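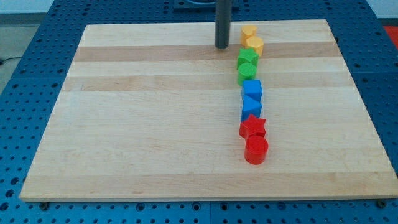
Pale wood board on a blue table with round holes all over it.

I have wanted to see the inside of a paper mill since I was nine years old, so when the Plornwood mill put up a notice for its February open day I had my name down before I'd finished my coffee. Not a big mill, this one. They make heavy cotton paper for watercolor painters and bookbinders, and a bit of thin stuff for people who repair old maps, and they do it in a long brick building beside the river with a weir you can hear from the parking lot.

We were split into groups at the door and mine went with Rhona Niven, who has run the beater floor for years and talks very fast, mostly backward over her shoulder while walking. I loved her immediately. She started us in the rag room, where the cotton comes in. These days most of it is linters, the short fluff left on the seed after the long fibers go off to be spun, and it arrives in dry white sheets like thick blotting paper. But they still buy actual rags for one line of paper, and there was a bin of old white shirts with the collars and buttons cut off. I put my hand in. You're allowed to! It was the softest thing I touched all day.

The beater is the heart of the place. Picture an oval bathtub with a wall down the middle and a heavy drum of blunt metal bars on one side, turning, so the pulp goes round and round like a lazy river. It holds 900 gallons when it's full. The drum doesn't cut the cotton so much as bruise it, and the longer you beat it the harder and crisper the finished paper gets. Rhona passed around two sheets made from the same cotton, one beaten for a short time and one beaten most of a day. The first was floppy as a dishcloth. The second rattled when you shook it! Same stuff. I must have rattled that thing for a full minute before the lady next to me cleared her throat.

How do they know when it's done? There's a lab for that, but Rhona just dips a jar in, holds it up to the window and watches how the fibers drift down. She let us all have a look. Mine looked like a snow globe and so did everybody else's, and she said no, look, yours has clumps in it, go again.

Then on to the vats, which is what I'd really come for. Two of them, waist high, kept warm so the people working there don't wreck their hands. Hiếu Trịnh was making sheets while we watched. He dips the mold in nearly upright, levels it under the surface, lifts it, and gives it a shake, forward and back and then side to side, and then it stops being soup and is a sheet of paper. The whole thing takes as long as a sneeze. He'd worked in a restaurant kitchen before and told us the shake was much harder to learn than anything he'd done with a knife. If you shake too late the fibers have already settled and you just get a lumpy sheet.

We got to try on small molds, about which I will say that my first sheet had a hole in it and my second had a thick end and a thin end, and I have kept both. A boy in our group, maybe ten, got it right on his first go and was so pleased he went bright red. Hiếu laid that one on the felt with his own.

Pressing comes next. A stack of wet sheets and wool felts goes under a big screw press, and the water comes out in a rush over the sides and down a channel in the floor (wear proper shoes, mine were canvas and I squelched until lunch). After that the sheets are peeled off and go upstairs to the drying loft.

Oh, the loft. I could have stayed up there until they locked up. It runs the whole length of the building, with wooden shutters along both sides that they open or close depending on the weather, and the paper hangs over ropes in small bunches. Roxana Gavrilă looks after it, and she reads the air the way my grandfather read the sky. Dry too fast and the edges curl up, too slow and it can spot. She had 800 sheets hanging that morning and she'd been in at six to shut the river side on account of the wind. It smells of clean laundry and a little of rope.

Lunch was soup and bread in the old stable, and very good soup too, leek and something. I sat with Isamu Oshima, a bookbinder who had driven over to choose endpapers and had been let loose in the seconds pile. He showed me how to find the grain by bending a sheet gently both ways and feeling which way gives in more easily. Handmade paper hardly has any, he said, which was what he liked about it. I've been bending every bit of paper in the house ever since. Cereal boxes have loads!

The afternoon was sizing and finishing. Sizing is a dip in warm gelatin so that ink and paint sit up on the surface and don't sink in, and you can tell an unsized sheet by licking the corner. Several of us licked the corner. After that the sheets are sorted by eye, one at a time, by a window, and anything with a speck or a crease goes in the seconds. I couldn't see what was wrong with half of them.

Some practical bits if you're thinking of going. Booking is by phone, and the spring dates fill up fast. The loft stairs are steep and there's no other way up, but the rest is on the level. The shop takes cards. Seconds are sold by weight, and the odd sizes are in the drawers under the window, where people don't seem to look. I came home with a fat roll of the rough surface, two sheets of the map repair tissue that I have no use for at all, and wet feet.

I did ask about the watermarks and was told they're a whole other tour, with the wire being bent and sewn on by hand, and that one runs in the fall. I've already asked Rhona to put me on the list.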